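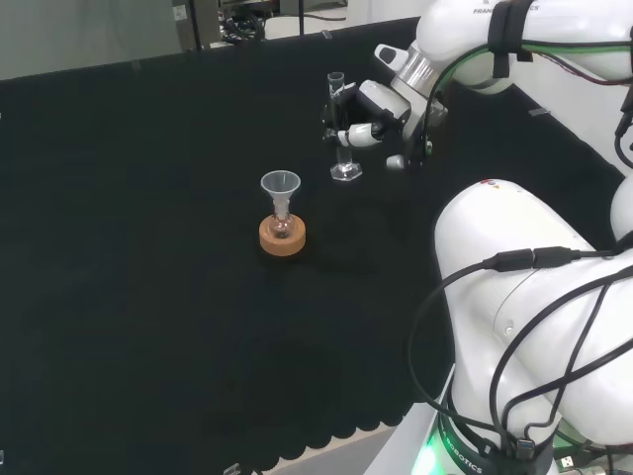 Stumadora Community Science Rooms
Glassware and small equipment inspection, with comments
Completed September 2026 by Waltraud Thiele. Second checker: Torben Sauerland.

Mark each item OK, FIX or OUT. Write a comment for anything other than OK. Items marked OUT go in the lidded bin under the rear sink and are written off in the blue book.

1. Storage cupboards

1.1 Doors close and latch — OK
1.2 Shelves level, no sagging — FIX
Comment: Second shelf in the Hornen cupboard is bowed. Heavy bottles moved to the bottom. Dirk Stöcker has the spare bracket.
1.3 Tall items kept behind short items — OK
1.4 Labels match contents — FIX
Comment: Two drawers still carry the labels from before the December move. New labels printed, not yet stuck on.

2. Flasks and beakers

2.1 No chips on rims — FIX
Comment: One beaker with a rough spot near the lip. It can be fire polished, so it has not gone in the bin.
2.2 No star cracks in the base — OK
2.3 Round-bottomed flasks each have a cork ring — OK
Comment: Rings were getting used as coasters in the tea room. They have been brought back. Please leave them in the drawer.
2.4 Clean and dry before storage — FIX
Comment: White residue in several small flasks. It looks like hard water scale. Soaked in dilute citric acid, rinsed twice and left on the rack. The evening group needs to do the final rinse with the purified water and not stop at the tap.

3. Measuring cylinders

3.1 Stands without rocking — OK
3.2 Graduations readable for the full height — FIX
Comment: The oldest cylinder has lost its lower markings. Moved to the demonstration shelf and tagged "not for measuring".
3.3 Pouring spout intact — OK
3.4 Base firmly attached, where the base is a separate piece — OK

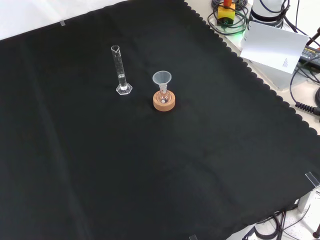
3.5 Bumper guards fitted to plastic-foot cylinders — OUT
Comment: The guards have perished and leave black marks on everything. Friederike Wunderlich is getting a price from Hinrichs for a pack of 30.

4. Funnels

4.1 Stems clear — OK
4.2 Plastic funnels free of crazing — FIX
Comment: Two of the large ones are cloudy and have fine lines at the neck. Fine for water, keep them away from solvents. Marked with red tape.
4.3 Correct size for the flask neck — OK
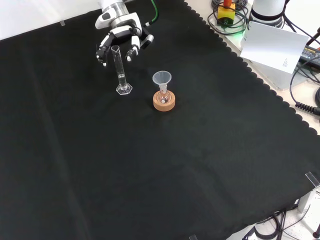 Item 4.3: plastic funnel in the neck of a small flask, cork ring underneath.

5. Benches and coverings

5.1 Surface clean, no burns or sticky patches — OK
5.2 Cloths lie flat and do not hang where they can be caught — FIX
Comment: Pull cloths back from the aisle side. Svyatoslav Demchenko asked if we could go back to rubber mats. I would support that, but the Oltow mats were 154 dollars each and we would need several.
5.3 Nothing stored under the bench legs — OK

6. Spills and breakages

6.1 Dustpan, brush and tongs in place — OK
6.2 Broken glass bin less than three-quarters full — FIX
Comment: Full. Emptied during the inspection. Do not press the contents down.
6.3 Absorbent granules, minimum 700 g — OK
6.4 Breakage slips filled in — FIX
Comment: Last slip is number 53 and there is more glass in the bin than the slips account for. You won't be charged. Fill one in anyway so we know what to reorder.

Carried over from last time: eyewash hose still drips at the coupling. Washer ordered.

Signed: W. Thiele, T. Sauerland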